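Chapter 8
When the Hand Cannot See: Faults in Close Work

In this chapter we study a fault which looks small and costs much time. The fault is called loss of close view. It happens when a camera on the wrist of an arm comes so near to a flat thing that it no longer sees any edge. 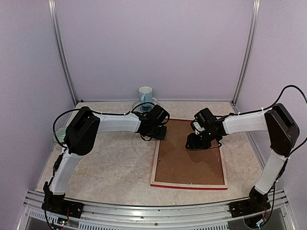
Fig. 8.1 The two-arm cell at Isley, with a framed board on the table.

The cell at Isley was used for putting photographs into frames. On Fri 12 March the operator, Shabani Were, stopped the work by hand. The log had 3,858 lines for that shift, and only 2 of them were warnings. Both warnings said the same: "target not found". The control program continued to give commands after each one, and this is the true subject of the chapter. 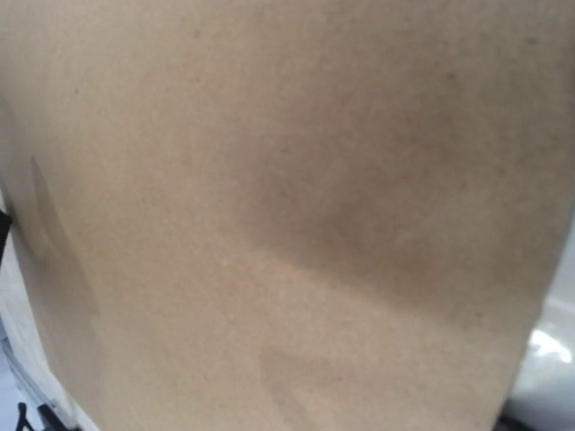 8.1 What the program knew

The program, written by Bảo Thân, compared each wrist picture with the one before it. If the two were alike, it decided that the arm was standing still. Before a plain tan surface this decision is not safe.

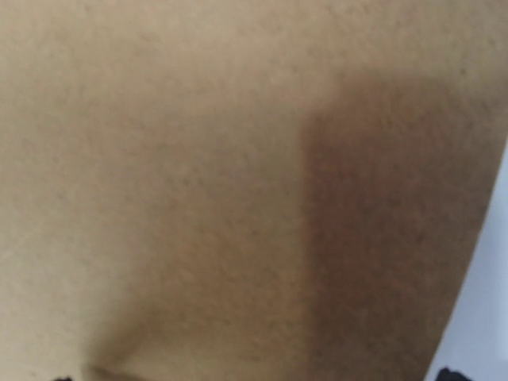 A rule for stopping must not depend on one sense only. Mervin Tremblay, who examined the fault, proposed to look for known marks in every wrist picture. The dark tips at the bottom of the view can serve as such a mark, but they tell us only where the fingers are. They do not tell us how far away the surface is. For distance we need a second source, for example the fixed camera or the current in the motors.
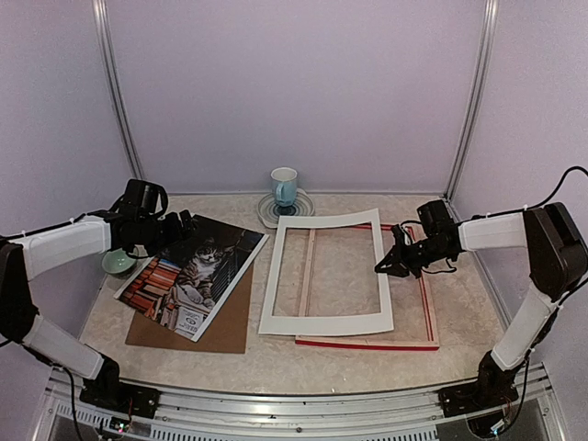

Tremblay also asked that a warning should hold both arms until a person answers it. Were agreed, but he feared that operators would soon press the button without reading. We return to his objection in section 8.4. First the student should learn to separate three words which are often mixed: fault, error and failure.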